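Seasoning carbon steel on an induction hob

I have had the same carbon steel frying pan for long enough to have stripped and re-seasoned it four times, and for most of that period I cooked on gas. When we moved to the flat in Wivham the kitchen came with an induction hob, an Indora with four zones and touch controls, and everything I knew about looking after the pan had to be checked again. These are my notes. They cover one pan and one hob, so treat them accordingly.

First, the layer itself. Seasoning is oil that has been heated in a thin film until it polymerises and bonds to the metal. It is hard, dark and slightly rough under a fingernail. It is different from the brown sticky film you get on the outside walls of a pan, which is oil that never got hot enough to finish. Sticky film means too much oil or too little heat, and in my experience the first is far more common than the second.

On gas, heat goes up the sides. The flame licks round the base and the walls get hot enough to season along with the rest. Induction only heats the part of the base that sits over the coil. The edge of the pan lags behind the centre, and on a wide pan over a small zone it lags badly. I measured this with a cheap infrared thermometer, after cooking was finished and with a thin coat of oil on the steel, as bare shiny steel gives nonsense readings. With the zone on a middling setting the centre was 50 degrees hotter than a point just inside the rim. After ten minutes at a lower setting the gap had closed to 34 degrees and did not get much smaller however long I waited.

The practical result is a dark disc in the middle, a paler ring around it and walls which hardly change colour. It does no harm. Food is mostly in contact with the middle. But the pale ring is where eggs catch, and it is also where rust starts if the pan is put away damp.

The second problem is warping. Carbon steel of ordinary thickness will bow if the centre is heated hard while the rim is cold. The centre wants to expand, the rim holds it in, and the metal moves up or down. Mine moved down, so that it now spins if pushed on the glass. The amount is small. I laid a steel rule across the base and could just get a sheet of thick card under either end. On gas this would not matter at all. On induction it means that the outer part of the base is further from the coil and receives even less heat, which makes the first problem worse.

The fault was mine. The hob has a boost setting and I used it for a week or so because it was there. The instruction book that came with the pan (a Skarko, 28 cm, bought secondhand with the book still inside) says to warm it slowly on any hob, and I had read that and ignored it. I now start at level three of nine for four minutes, go to five for another two, and only then go higher if the food needs it. It has not moved any further.

I should say something about the oven method, which is what I use for a full re-season. The advantage is that the whole pan gets to the same temperature, walls included, and the hob does not come into it. The disadvantage is that it takes most of an afternoon and the handle must be able to stand the heat. Mine is plain riveted steel. If yours has a plastic or wooden part, either take it off or do the job on the hob.

The procedure as I last did it, in May:

Strip the pan. I used a paste of washing soda and hot water for the greasy parts and then wire wool for the rest. Gloves are sensible. Wash, rinse, and dry straight away, first with a towel and then in the oven at 100 degrees for ten minutes. Bare steel will show orange within the hour if left wet.

Oil it while it is warm. I use rapeseed. Flaxseed oil has many supporters and I tried it for the second re-season: it gave a very good-looking hard black surface that came off in flakes after a couple of months. Rapeseed looks worse and stays on. Grapeseed and sunflower both do well from what I have read, though I have only tried sunflower, and only for topping up.

Wipe the oil off. Use a clean cloth and wipe as though the oil had been put on by mistake. Then do it again. The pan should look dry. Any visible shine will end up as a drip or a tacky patch.

Put it upside down on the top shelf with a tray below. Set the oven to 230 degrees, fan off, and leave it for an hour from the time it reaches temperature. My oven reads low and the dial has to go past 240 to get there. An oven thermometer costs very little and I would not do this without one.

Let it cool in the oven with the door shut. Repeat. I do four coats. A fifth made no difference that I could see or feel.

At the end of this the pan is an uneven bronze-brown. It only goes black with cooking, and the first month of cooking matters more than the number of coats. Fried potatoes are very good for it. So are flatbreads with a little oil. Tomatoes, wine and vinegar will take the surface off again while it is young, and I keep a stainless pan for those.

On smoke: there will be some. Open the window and shut the kitchen door. Our smoke alarm is in the hall, and it went off during the second coat because I had left the door ajar.

Between full re-seasons I do a short top-up on the hob when the middle looks grey. Dry the pan, warm it on three, wipe on a few drops of oil, wipe it off, then raise the setting one step at a time until it just begins to smoke. Hold it there for a minute and switch off. To deal with the pale ring, I move the pan sideways so that the edge is over the coil, and turn it by a quarter every minute or so. The Indora puts up with this as long as most of the zone is covered. If I move the pan too far it beeps and cuts the power after a few seconds, and the whole sequence has to be started again from the touch panel. A different hob may be stricter or more relaxed.

Some people put a steel diffuser plate between the hob and the pan. I borrowed one to see. It does even out the heat, but it is slow, it wastes a fair amount of energy, and the plate gets extremely hot while the hob's own sensor under the glass struggles to keep up. The hob shut itself down twice in one session. I gave the plate back.

Electricity came up when I mentioned the oven method on here before, so I put a plug-in meter on the portable oven (a Shboul, the countertop sort, which just takes the pan if the handle points into the corner). One coat, including heating up, used 474 watt-hours per hour averaged over the session once it had settled, with a good deal more than that in the first quarter of an hour. I have not repeated the measurement on the built-in oven, as it is wired in and I have no way to meter it on its own. I would expect it to use more, given the larger space inside.

Cleaning gets more attention than it needs. Hot water and a stiff brush is enough on most days. A little washing-up liquid does no damage to a properly cured layer; the warnings against it go back to soaps made with lye. What does cause damage is soaking, the dishwasher, and putting the pan away with water in the rivets. I give it a minute on level three after washing and leave it at that. Oiling before storage is only needed if the kitchen is damp or the pan will not be used for some weeks. Old oil goes rancid and the next thing cooked will taste of it.

For stuck food, coarse salt and a spoonful of oil rubbed with kitchen paper will shift most of it. For anything worse, put in a little water, bring it to a simmer, and scrape while it is hot. The water softens the residue and will dull the surface slightly, so follow with a top-up.

The rate at which the layer builds is hard to give a number for. I kept a tally on the inside of a cupboard door after the last strip and stopped at 37 uses, by which point a fried egg would slide without help. On gas I remember it being faster, but I kept no tally then and would not rely on the memory.

Still to check: whether a thicker pan closes the gap between centre and rim. The pan here is 2.5 mm. A 3 mm one ought to spread the heat a little better and resist bowing, at the cost of weight, and it would take longer to warm through. If I find one secondhand in the same diameter I will run the thermometer over both on the same zone and put the readings up in a separate post.

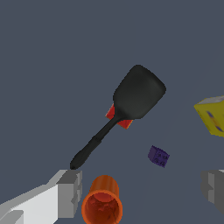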